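Kalliopi Stefanou gets most excited when she's talking about mistakes. She looks after data collection at Remeo, where the team has spent the winter teaching a two-armed robot to write on a whiteboard.

"People expect the arms to be the hard part," she says. "For us it's the examples! You need so many, and they can't all be tidy."

Since June her group has recorded 3661 of them, each one steered by a person from start to finish. There are 18 operators on the roster, and she can often pick who was driving from the shape of the letters. 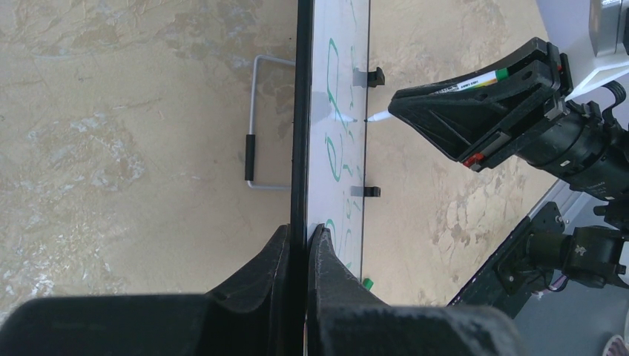 "Hartmut does big generous loops," she says, laughing. "Mine are cramped. We want both in there, and we want the wobbly ones too — the marker drifting, someone slowing down and having another go."

Hartmut Strobel came over from the software side and now records most mornings. His favourite batch is the 290 takes made on a badly wiped board. "The model learnt heaps from those," he says. "I'd happily do 2000 more."

Next on their list is rubbing out a single letter and leaving its neighbours alone. Stefanou has already tried it twice by remote and smudged the lot.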